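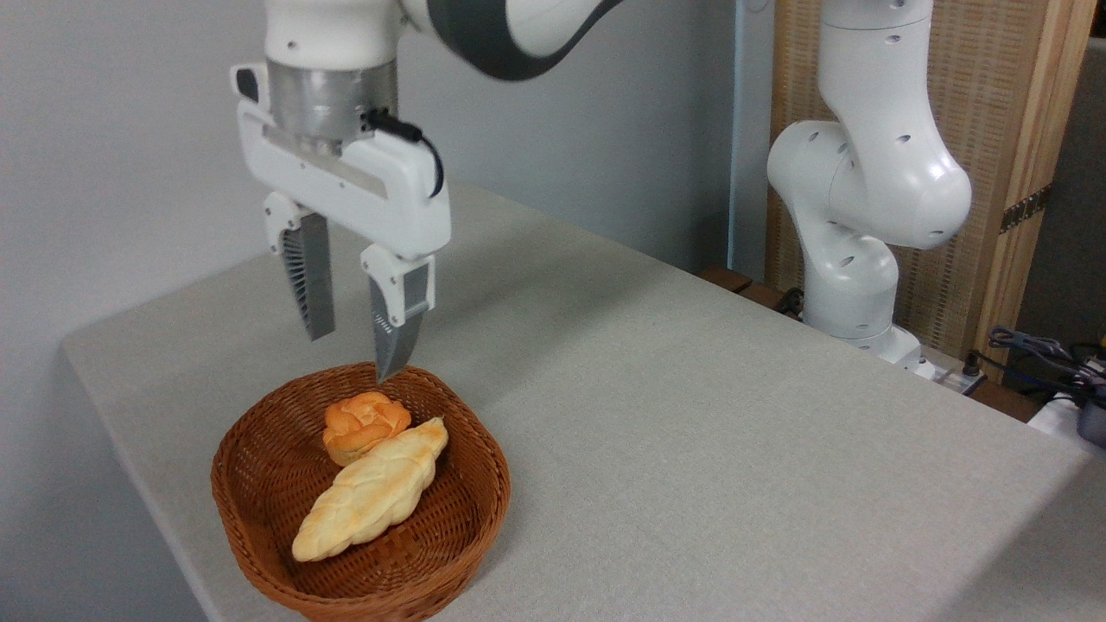 Soledad Jara has recorded 1754 demonstrations for the bread task at Pudelus, most of them by remote control. Guiding the arm by hand came first and was dropped in April. "Your own hand pushes on the wrist, so the force readings are useless," she says.

The braided loaf is the harder item. "With a bun you close and lift. With the loaf you must choose where along its length to grip, and two operators rarely choose the same place."

She and Uriel Ojeda now follow one written rule – grip near the middle, fingers across the plait. Runs with a pause of over two seconds before closing are thrown out. "The model copies the pause," Jara says. "It hovers over the basket and waits, as we did."

Ojeda would keep them and trim the pause. They have yet to settle it.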